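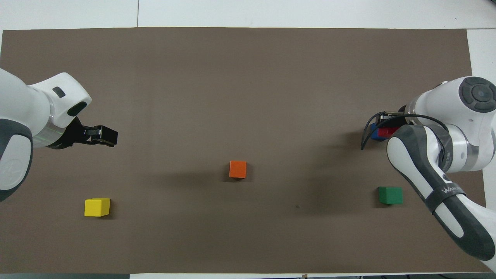 Margarida Caldeira's view is that the shifts are shorter on lifting and longer on checking, and that the checking should be paid as skilled work. Prokis has done so since March.

## About Prokis

We plan and install two-arm handling cells for packing and sorting lines. We employ 40 people at two sites, Venley and Carrilho.

Pick routines are first tried on coloured blocks at a bench, then on the customer's own parts. Line operators attend both stages and sign off the stop settings.

Staff moved from hand sorting receive 14 days of training in:

- cell start-up and safe stop
- fault logging
- changeover between part types

Rotas are agreed with each shift before a cell goes live.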